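机器人论坛 » 操作与抓取 » 遥操作/示教
主题:仿真里手把手遥操作录的示教,到底值不值这个工夫?
浏览 710

楼主 铁皮螺丝
发表于 2018年2月17日

先说立场,我是不太信的。一月份开始组里让我用 Lysenko 的仿真房间录遥操作示教,任务是收拾抽屉:打开,把东西放进去,关上。手柄控制末端,腕部相机录图,后面拿去做模仿学习。宣传页上写得很轻松,说普通人练一下午就能上手。我录了 40 条,自己回放挑了一遍,能看得下去的真不多。

最大的问题是腕部视角。人遥控的时候看的是第三人称大画面,旁边什么都有,手往哪伸一清二楚。可网络学的时候吃的是腕部这一路。你们自己看这路里有什么:

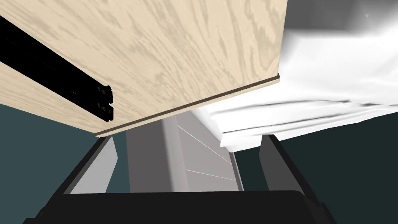 腕部视角,仰看木板底面和黑色滑轨,右上是白布,两指中间是个浅灰色的东西

我问组里三个人中间那块灰的是什么,三个答案。人都说不准,让网络从这里面学"该往哪走",我觉得有点想当然。

有没有真用这种数据训出东西来的?别贴宣传视频。

2楼 老周末
你这张信息已经算多的了。木纹、滑轨、布,哪样都是特征,网络又不需要叫得出名字。你拿人的标准去要求它,本身就偏了。

另外,腕部相机从来不是单独用的吧?加一路固定机位不就完了。

3楼 铁皮螺丝(楼主)
回2楼:固定机位当然有,但组里要求腕部单路也能跑,说以后上真机方便。这要求我也不认同,可现在就是这么定的。

至于"都是特征",你看下面这张再说。同一间屋子,同样的视角。
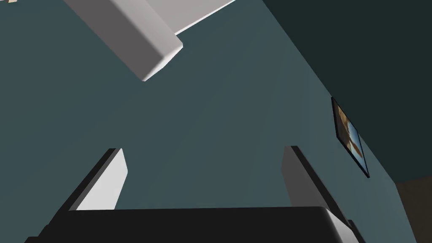 两指张开,中间只有墙,左上方一块浅灰方块,右边墙上挂着画

画框里糊成一团,墙面没有纹理。夹爪离那个灰方块还远着。这种帧的动作标签是什么?是我当时手上的摇杆值。我当时在想什么,标签里没有。我可能是往目标去,也可能是绕一下,也可能纯粹手抖。

4楼 bluegear_77
插一句,我是真机派。Reven 那台臂我们直接拖着示教,手抓住末端走一遍,轨迹就下来了。手感是实的,碰到东西马上知道。仿真里用手柄没有力反馈,推到抽屉面板上了你都不晓得,录出来的全是硬顶。

所以我的看法比楼主还悲观一点:视角是小事,没有接触感才要命。

5楼 老周末
回4楼:拖动示教也没你说的那么美。人站在边上,手就在相机画面里,训出来的策略认的是你那只手。我们吃过这个亏,后来只好拖一遍再让机器自己回放一遍录图,时间翻倍。

6楼 bluegear_77
回放录图是常规流程,谁会直接用带手的那遍……

7楼 老周末
你去翻翻站里的帖子,直接用的多了去了。

8楼 小号不说话
新人弱弱问一下,Fodo 那套手柄和 Lysenko 自带的鼠标控制差别大吗?预算只够买一样,想先录点简单的试试。

9楼 铁皮螺丝(楼主)
回8楼:鼠标别考虑。一次只能动两个轴,录出来全是直角弯,走一段停一段,后面学出来的也是走一段停一段。Fodo 的手柄我用着还行,缺点是转腕的时候容易带着平移一起动,得把平移灵敏度调低。买之前先借一个试,有人用了头晕。

10楼 海盐拿铁不加糖
楼主说的第二种情况我比较有发言权,去年帮 Brisoma 项目清洗过遥操作数据。我的结论是问题主要出在"闲逛段"。操作员接过控制权,先晃一晃找感觉,这一段全被当成示教喂进去了。任务成功的那条也一样,前面照样有一截没用的。

给你看个典型的。
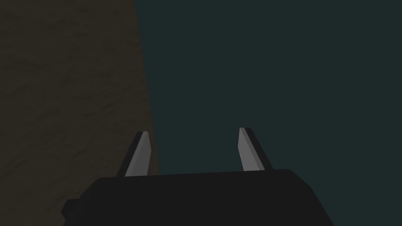
图源:楼主网盘"收拾抽屉"样本包,10楼截取

左边棕色一片,右边青绿色一片,两个指头中间什么都没有。我不知道这一刻楼主想干嘛,估计楼主自己也不记得了。这样的帧要么剪掉,要么得有前后文。单帧策略看到这种图,输出的基本就是训练集平均值,表现出来就是慢悠悠地漂。

我们的做法是每条示教由操作员自己标起点,标之前的全扔。条数没变,总时长短了很多,训出来的东西起码不漂了。

11楼 铁皮螺丝(楼主)
这条有用。我确实有接过来先晃两下的毛病。不过"起码不漂了"跟"能完成任务"是两码事,你们最后抽屉开成了吗?

12楼 海盐拿铁不加糖
开成过,把手位置固定的情况下。位置一换就不行。关抽屉倒是一直比开容易,推就是了。

13楼 铁皮螺丝(楼主)
把手位置固定,那我写个脚本走固定轨迹也能开,还不用录示教。

14楼 老周末
你这就抬杠了。脚本换个柜子要重写,示教换个柜子重录就行,录的人还不需要会写代码。这个差别对实际用的人很大。

15楼 bluegear_77
重录40条,再清洗,再训,再发现不行。我写脚本一个下午。

16楼 老周末
那你给放衣服、叠布这种也写个脚本我看看。楼主第一张图里那块白布,你打算怎么写?

17楼 bluegear_77
布我承认写不了。可仿真里的布跟真布差多远你心里也有数,录了就能用?

18楼 小号不说话
看大佬吵架学到好多……所以结论是先买手柄?

19楼 铁皮螺丝(楼主)
回18楼:先借。

回10楼:我打算按你的办法把起点重标一遍,再把腕部单路改成叠几帧历史一起输入,跟固定机位的版本比一下。同样的开抽屉任务,把手换三个位置。三个里有两个能开我就改口,开不了这贴就挂着给后来人看。

还有一件事想问,你们标起点是在回放里看腕部图标的,还是看第三人称?我看腕部图根本分不清哪里开始算"正经干活"。

20楼 海盐拿铁不加糖
看第三人称标的。腕部那路我也分不清。

21楼 铁皮螺丝(楼主)
……那我主楼的问题还是没人回答啊。人都得看第三人称才知道从哪开始,凭什么腕部单路就够?

22楼 海盐拿铁不加糖
我没说够,单路是你们组定的。叠历史那版跑完把曲线贴上来吧,我也想看看。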